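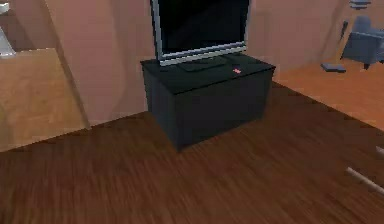

Prernico Home Scenes, Evaluation Package
Data card, November release

Summary
Prernico is a set of simulated household scenes offered by Prornurside for testing mobile robots with two-finger grippers. The package holds 1000 recorded runs across 20 room layouts. All images are rendered; no real homes were recorded.

Contents
Each run includes camera images, joint positions and a written task instruction. Living areas are furnished with large items that a robot must pass or face while searching.
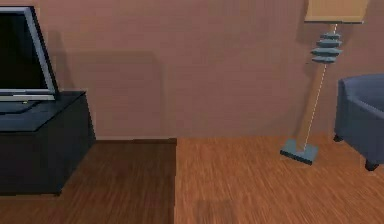
Living area with television, floor lamp and armchair.

Counter layouts hold small household items for search and pick-up tasks. Bottles, fruit and an egg share one countertop in the layout used for the sample tasks.

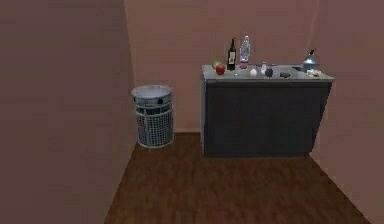
Item positions are stored with each run, and buyers may change them with the Brandes layout editor under the same license.

Splits
Training: 70 percent of runs. The remainder is held back for testing.

Known limits
Surface textures are simple. Results should not be taken as a measure of performance in a real home.

Contact
Roswitha Seidel, Data Services, Prornurside, Jindudport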